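March 11, 2020

I finally got out to the Godinho plantation last month, and what a muddy, lovely morning it was! The news is that they've planted another 29 hectares of mixed broadleaves on the old grazing land above the river, mostly oak and alder, with a bit of wild cherry along the track (my favourite, I'll admit).

Ruairí Lenihan walked me round and told me the hard bit is the deer. They lost 70 saplings in one week in February, so the whole eastern side now has proper fencing, paid for by a grant from the Wuko fund. It runs for 1015 metres and I think I climbed over most of it.

Thinning in the older spruce at Grostov starts once the ground firms up, and should take eight weeks. The lower path will be shut while they're at it, but you can still get in from the top car park, dogs and all. I'll be back up there in the summer to see how the cherries are doing.
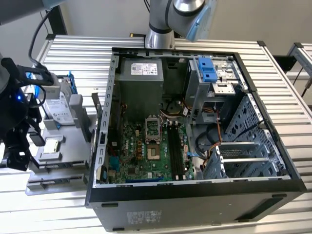 *An open Dell desktop computer on a slatted workbench.*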